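Comparison of Two Parallel-Jaw Grippers and Two Arm Controllers in Simulated Household Rooms

Student Project Report, Department of Automation, Brurnach
Project group: Jinfeng Kong, Emília Šimko, Yuxi Tian
Supervisor: Kauko Laitinen
Laboratory contact: Dehua Yao

Summary

This report presents the results of a one-semester project on gripper and controller selection for a mobile arm intended for household use. Two parallel-jaw grippers, referred to as the Heltent gripper and the Ondadia gripper, were modeled and tested in simulation with two arm controllers. The tasks consisted of approaching, grasping and pulling cabinet and door handles, and of picking small items from counters. A total of 1321 trials were recorded. The group recommends the Heltent gripper with the impedance controller for door and drawer tasks, subject to the restrictions set out in Section 6.

1. Background and assignment

The department plans to purchase one gripper for the shared mobile arm. The arm is used by several courses, and earlier groups had expressed different preferences without recording comparable results. The assignment given to the group in September was to compare the two available candidates under the same conditions and to state which controller should be supplied as the default.

Hardware tests were excluded from the assignment. The arm was reserved for another course during the project period, and the Ondadia gripper could only be obtained as a geometry file with a data sheet. All results in this report therefore apply to simulation.

2. Equipment models

The Heltent gripper has a wide palm housing and thin fingers. The Ondadia gripper has a narrower palm and thicker fingers with a shorter stroke. Both were modeled with the same friction value at the contact pads, so that differences in the results would come from geometry and stroke.

The arm model was taken over from the previous year's project without changes to link lengths or joint limits. A simulated camera was mounted at the wrist behind the palm, looking forward along the fingers. Its position was kept the same for both grippers. This decision was discussed at length with Mr. Yao, who pointed out that a narrower palm would permit a closer mounting. The group kept the common position in order to limit the number of variables.

3. Controllers

The first controller is a position controller that follows a planned path at fixed speed. The second is an impedance controller, which lets the hand yield when it meets resistance. Both receive the same target pose from the same planner. Stiffness values for the impedance controller were set by Yuxi Tian during the first two weeks and were then frozen. One later change to the damping value was reversed, and the trials made with it were discarded and repeated.

4. Test procedure

The rooms were selected from the Guo room set, which contains kitchens and living areas with varying wall colors, cabinet styles and door panels. The group used 10 room layouts. In each layout the arm was started from a random pose within a marked area, with the gripper fully open.

A trial was counted as successful if the hand reached the handle or item, closed on it, and moved it by the required distance without loss of contact. Trials in which the planner returned no path were logged separately and are not included in the total. The runs were started in batches overnight, and the logs were checked each Monday by Emília Šimko.

The wrist camera image was saved at the start of each trial and at the moment of closing. These images were used to sort the failures by cause. They were not used by the controllers.

5. Results

5.1 Grasping and pulling

The position controller performed acceptably on small items with both grippers. On hinged doors it performed poorly. The hand followed a straight line while the handle moved along an arc, and the pads slid off before the required opening was reached. With the impedance controller this type of failure became rare for the Heltent gripper and was reduced, though still common, for the Ondadia gripper. The shorter stroke of the latter left little clearance at wide handles, and contact with one finger before the other often turned the hand away from its target.

On small items the order was reversed. The thicker fingers of the Ondadia gripper held narrow objects more steadily, and the group found no advantage in the impedance controller for these tasks.

5.2 View from the wrist camera

A review of the saved images identified 167 failed trials in which the target handle was outside the view at the start. The cause in most of these was an unfavorable start pose. When the wrist was rolled or pointed steeply upward, large parts of the image were taken up by bare wall, and the door appeared only at one side. 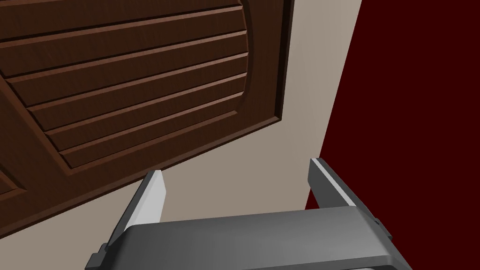 Figure 1. Wrist camera view in simulation, gripper open, with a slatted wooden door at upper left.

In views of this type the open fingers are clearly visible, and the position of the fingertips relative to the wall corner and the door's lower edge can be read without difficulty. The palm housing, however, occupies a considerable part of the lower image. A target in that area would be hidden until the hand is turned. The group considers this a weakness of the common camera position, and it should be taken into account if the camera is later used for closed-loop control.

5.3 Collisions

The logs show 49 trials that ended in contact between the palm housing and a wall or cabinet side. Most occurred in the narrow kitchen layouts and with the wider palm of the Heltent gripper. The planner used a simplified box for the palm, and the brackets at its ends were not fully enclosed by that box. Jinfeng Kong prepared a corrected collision model, but it was completed too late to be used in the main series.

6. Recommendation and restrictions

The group recommends that the Heltent gripper be purchased and that the impedance controller be installed as the default. Courses that work mainly with small items should be able to switch to position control from the start menu. The corrected collision model should be in place before the gripper is used near walls.

The friction value at the pads was taken from the data sheets and was not measured. Door hinges in the simulation were modeled with low resistance, and heavier doors may produce different results. It is proposed that the next group repeat the door tasks on hardware with a smaller number of layouts, and that a second camera position, higher above the palm, be included in the comparison.

7. Division of work

Jinfeng Kong was responsible for the gripper and collision models. Yuxi Tian configured the controllers and wrote Section 3. Emília Šimko managed the trial batches, sorted the failures and prepared the figure. The remaining sections were written jointly and reviewed by Kauko Laitinen. Log files and room settings are stored in the department's project archive and may be requested from Dehua Yao.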